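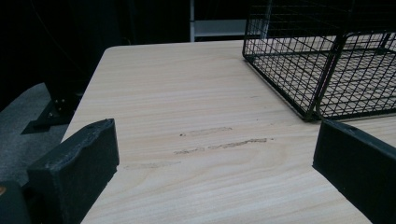 Table 2, scuff marks before cleaning. Wire basket left on.

December, 9.40 am

Started on the tops for the Lerance room. Three marks near the middle of this one, all running more or less with the grain. The top one is short with a dark dot at its left end, the middle one is longer and broken in two, and the lowest is so faint I missed it the first time I looked.

Plan is warm water and a drop of washing-up liquid first, soft cloth, along the grain only. If the middle mark stays, try the Besell cream on a patch by the rounded corner and leave it for two hours before going any further. No scouring pads - we dulled the finish on the Birkett desk that way and it still shows.

Basket needs felt pads on its underside before it goes back into use. There is a bag of 276 in the drawer under the vice, mixed sizes. Use the small ones.

Not ordering a new top yet. Urkik quoted 3,896 for the full set, and that was without delivery.

To do: write the table number underneath in pencil, check the other tops in daylight.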